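March, evening

Second pass on the approach-phase runs. Murray MacPherson reset the logging this morning so that joint torques and wrist pose go into one file with one clock. Yesterday's offset between the two streams is gone. I checked it by tapping the forearm and comparing the spikes. They line up to within one sample.

Ran the Clindus planner first with the old settings as a baseline, then with the late-commit change. The idea is simple enough. The old version picks a grasp at the start of the reach and holds to it. The new one carries several candidate grasps along and drops them as the hand gets closer, and it only picks one inside the last stretch. Diane Melnyk thinks the gain will come mostly from bad first estimates of the bottle's position. I expect part of it comes from the arm sagging at full extension. The data so far can't separate the two.

Counts for the day: 47 trials with the old settings, 40 with late commit. I wanted the sets equal, but the controller dropped out twice after lunch and I threw away everything between the dropouts. Old settings gave 2 clean failures where the hand closed on air, plus a larger group of off-center grasps I still have to score. Late commit had no closures on air. The off-center group looks smaller, but I was tired when I marked those and will redo them blind. Diane has agreed to be the second scorer.

Approach time got worse. The median reach is longer with late commit, and the extra time is nearly all at the end, where the hand slows down while the candidates are pruned. Murray's view is that the pruning threshold is too strict. It is set at 92 percent agreement between the pose estimates, a number I took over from the Skokton report and never tested on this arm. Their hand has a different thumb and their objects were boxes. No reason it should carry over.

Open hand posture also matters more than I had assumed. With the fingers spread flat the wrist camera estimate and the arm model disagree less, possibly from the lower load on the finger motors. I kept the spread posture for every late-commit run, which means it is mixed in with the planner change. That was careless. Tomorrow's first block should be the old settings with the spread hand, same start pose, same bottle.

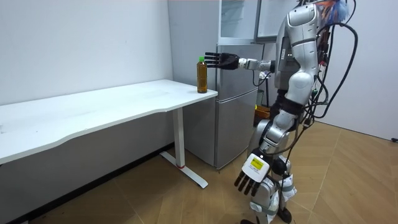 The other thing to fix is bottle placement. Near the corner of the desk the planner has fewer side approaches to choose from, so the candidate list starts short and late commit has less to work with. A mid-desk position might show a bigger difference, or none. I'd sooner know before we write to Drullstead about the method section.

Also pending: Chan's collision margins. They were tuned for a lower table and I suspect they push the elbow up more than needed. Left them alone today so as not to change two things in one day, having already done that with the hand.

Files copied and checked. Scoring sheet printed for Diane with the condition column removed. Murray wants the threshold sweep started before noon, so the old-settings block has to begin by 8:30.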